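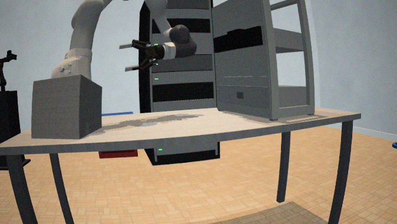

The arm in our simulated room, gripper open, with the gray cabinet waiting on the right.

Hi again! I promised some pictures from the teleoperation work, so here's a little gallery with my notes. If you haven't been following along, I spend my afternoons steering a simulated robot arm by hand, so that a learning program can copy what I do. The project is called Paltbridge, and there are three of us driving: me (Beatrice), Erick Lema and Kamonchanok Thepsuriya. We take turns because your wrist gets grumpy after a while.

The room is all computer-rendered, parquet and everything. I've gotten weirdly fond of that floor. The arm comes up by the big gray block on the left end of the table, and the cabinet stands over on the right. Driving goes like this: I hold a controller, squeeze a button to "grab" the arm, and then wherever my hand goes, the gripper goes. Let go of the button and it stays put, so I can move my hand back to somewhere comfy and carry on. It took me days to stop reaching with my whole shoulder.

We aim for 20 good runs in a sitting. My first time I got 11, and I was pretty pleased with myself until Erick played a few back and showed me how much I wobble. The program learns the wobble too! So if you dither over something for ages, you're teaching it to dither. Now I decide where I'm going before I squeeze the button, and I try to move like I'm pouring tea for somebody's grandmother.
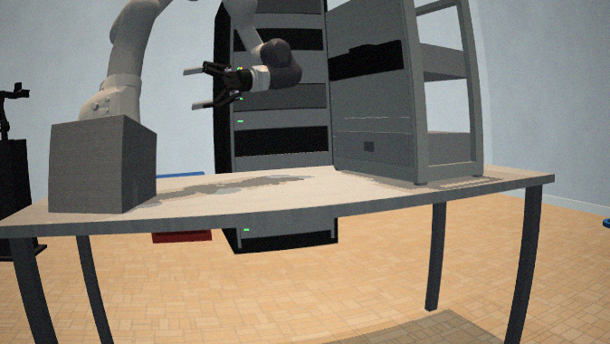

The thing I get asked most is whether it's like a video game, and yeah, kind of, except you have no sense of touch at all. You're judging everything by eye. Depth was the worst part for me. I'd line the fingers up beautifully from one view, swing over to another and find out I was miles off to the side. Kamonchanok's trick is to check the shadows on the tabletop, and I've stolen it completely. She also keeps the fingers wide open on the way in and only starts closing when she's sure, and I do that now too (most of the time).

Elbows are the other headache. You steer the gripper and the software works out what the rest of the arm should do, and it has its own ideas. Sometimes I ask for a tiny turn of the wrist and the whole arm swings around like it heard its name called. When that happens we throw the run away and start over. I used to try to rescue them, but Chalerm Duangkaew, who has to sort through everything we record, asked me very nicely to quit it.

Some bits and pieces from my notebook, in case you're trying this yourself:

Start slow and stay slow. You can speed up a clean run later, and a messy fast one is no use to anyone.

Vary your approach. If you come in from the same spot every single time, the program gets lost the moment it starts somewhere else. We shift the starting pose every 3 runs.

Rest after 12 in a row. I know, I know, you feel fine. Play back the thirteenth and then tell me you feel fine.

Write down what went wrong while you still remember it. My notes from May just say "bad" over and over, and they're no help whatsoever.

Next up I'm handing the controller to Veronika Bühler, who has never driven an arm before, and I'll be sitting next to her trying very hard to keep my hands to myself. More pictures once she's had her turn!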